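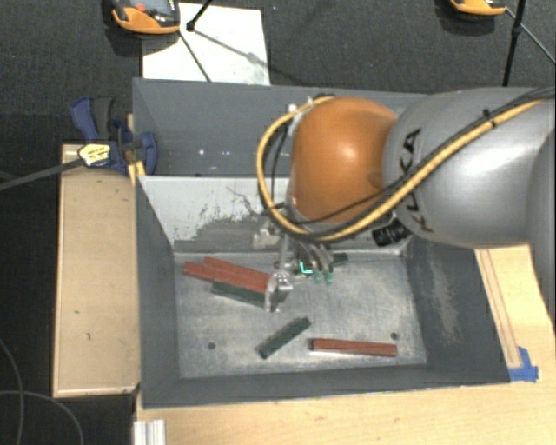
A KUKA arm over a metal bin of small blocks.

The buses pull into Pesside before dawn, and the men and women who get off them carry what they own in mesh sacks. Most were picked up inland, at checkpoints or at work. They have a paper that gives them ten days to leave the country, and no way to pay for the trip.

Lucinda Lindgren has met those buses for six years. She runs the intake desk at Lusa, a legal aid office with four desks and one phone line, two blocks from the terminal. She gives people a bottle of water and a number, and then she asks whether anyone is waiting for them.

"Usually there is a cousin somewhere," Lindgren said. "The cousin has a phone that is turned off. So we start there."

Pesside was never meant to be a place where people stayed. It was a ferry town with a fish market, and the border post was a hut with a gate. Then the crossing at Castaño closed, and everyone who used to pass through there was sent down the coast road. By October the town, which has 4,000 residents on paper, had another 2,000 people sleeping in the old customs sheds, in rented rooms, and under the seawall.

The rooms are a business now. A bed in a shared room costs 100 a week, paid in advance, and landlords rarely give receipts. Without a receipt there is no proof of address, and without proof of address the immigration office will not open a file. Lindgren keeps a folder of letters she has written to landlords asking them to sign a single sheet of paper. Few of them have.

Work is harder to talk about. The packing plants at Nuloten, forty minutes up the road, hire by the day. A van stops at the gas station and the driver points at whoever he wants. A man from the mountains, who asked that his name not be printed, said he had worked eleven days there and been paid for seven. When he complained, the driver stopped pointing at him.

"I am not afraid of the work," he said. "I am afraid of asking for the money."

He had lived in the capital for nine years before he was detained. His daughter was born there and is in second grade. She believes he is away on a job, and he calls her in the evening from the seawall, where the signal is better.

Lusa had 675 open cases when I visited. Some are asylum claims, which take years. Most are smaller: a lost birth certificate, a misspelled surname, a fine nobody explained. A misspelled surname can hold up a family for months, and the correction has to be made in person at an office that people without papers cannot legally travel to. Lindgren has asked for a traveling clerk to come down once a month. The ministry wrote back that the request had been received.

The letter is dated 25 Dec 2020. She keeps it taped to the side of the filing cabinet, next to the bus schedule.

On my last morning two buses came instead of one. A woman with a sleeping boy on her shoulder asked Lindgren if this was Castaño. Lindgren told her no, that Castaño was closed, and wrote down her name. She asked her to spell it, then turned the page around so the woman could check it.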